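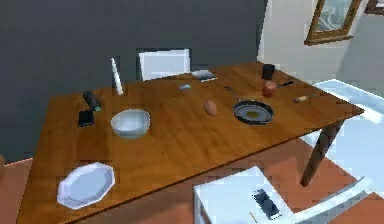
The list member from Plaltthorpe wrote that a simulator session hardly counts as a demonstration, and that those of us who travelled to the Jatent open day expecting hardware were entitled to feel short-changed. I was there too and disagree, so I will answer point by point. The relevant part of the earlier message is quoted below.

> The arm never left the screen. We were shown a rendered dining
> table with kitchen things on it and told that the planner was the
> same one that runs on the real machine. I have no way to check
> that and neither has anyone else who attended. If the numbers are
> from simulation they should be labelled as such on the handout.
> I would also like to know why the table was so cluttered, as the
> task only concerned a bowl and a plate.

On labelling: the handout does say it, in the small print on the back. I agree it belongs on the front, next to the results. The run count was 214 and every one of those was simulated. I asked at the desk and was told so without any fuss.

On the clutter: the extra items are there to make the arm plan round them. With a bare table, almost any planner will find a path to a bowl. Put a frying pan with a long handle nearby and the choice of approach matters a good deal more. The layout is drawn from a seed, and the one they kept returning to was 2911. Items are given a position and a heading at random and then allowed to settle under gravity before the arm starts.

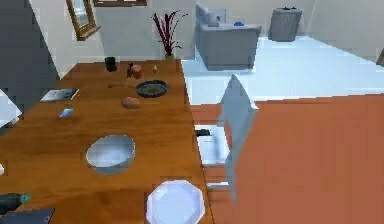

The same settling step explains the bottles. Nothing in the layout code keeps a tall object upright, so a bottle may start a run on its side, and the planner has to take it as it finds it. I would count that in favour of the test. Most of the bench set-ups I have seen are tidied by hand between runs, and the results are better than they deserve to be.

Chairs are a weaker point. They are fixed for the whole run and treated as solid boxes, gaps included. A real chair can be nudged and has room between the rails. The box model is safe but throws away reachable space along the near side of the table. When I raised this the answer was that a finer mesh had been tried in June and that planning time went up by a factor of four. They went back to boxes. I can live with that, but it should be written down somewhere.

Where I do share the concern is contact. Friction on the table top is a single value, the same for crockery and for food. Anything rounded will roll or stay put according to that one figure. Until it is measured against real objects I would not read much into the success rate for small items. The figures for the bowl and the plate are probably sounder, as both have a rim to grip.

The Takagi add-on, which replays a run from a second viewpoint, was shown for only seven minutes and did not get the attention it should have. It let us see a collision that the first viewpoint had hidden behind the arm. If Praltetti take over the hosting next time, I would ask for that to be given a proper slot and for the logs to be put up with it.

I have the seed list and the layout settings from the day and can post them to the list as plain text. They are too long to paste in here. I have not yet managed to get the planner to build against the current release, so if anyone has a working patch, please send it.

Lists > Manipulation > Open days and visits > Jatent open day

Posted 10/7/20 by list member, plain text

This site uses cookies to remember your archive settings. By continuing to browse you accept their use.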